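Home Projects Tokens News Contact

Vernia Opens Membership Token Sale for Independent Illustrators

2022-09-22

Vernia announced today that its membership token program is open to independent illustrators and animators. The first release consists of 1,458 tokens, each of which gives the holder a vote on how the shared commission fund is spent.

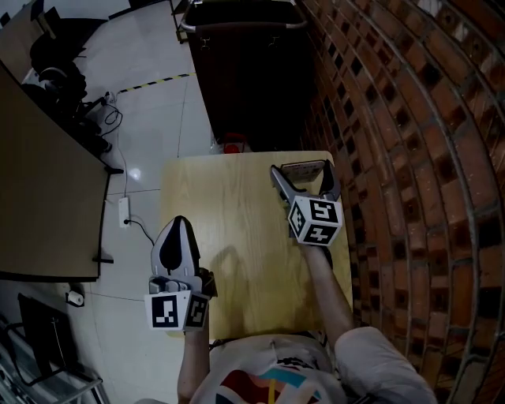

The program follows a closed trial held in August, in which 37 artists sold short consulting sessions to collectors through the Numley marketplace. Payments were held in a smart contract and released when both parties confirmed the work.

"Artists asked us for clear terms and a simple way to get paid," said Halina Piątek, director of programs at Vernia. "The contract is now written to those requests."

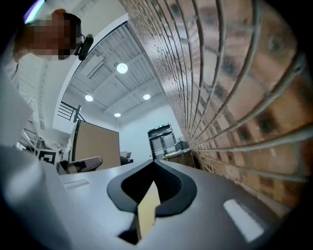

Holders may resell a token at any time. A share of each resale returns to the commission fund, and no single wallet may hold more than 100 tokens - a limit that also applies to Vernia and its staff. 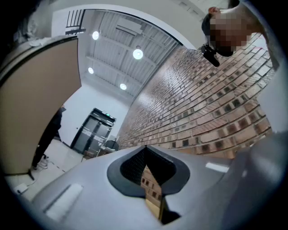
The contract code was reviewed by Zawadzka, and the full report is available to registered members. Isauro Carrillo, who leads product development, said that support for a second network will be considered once the program reaches 1,000 active holders.

Related items
Numley Updates Seller Fees
Dridudari Joins Creator Fund as Partner
How Token Voting Works
Wallet Safety for New Members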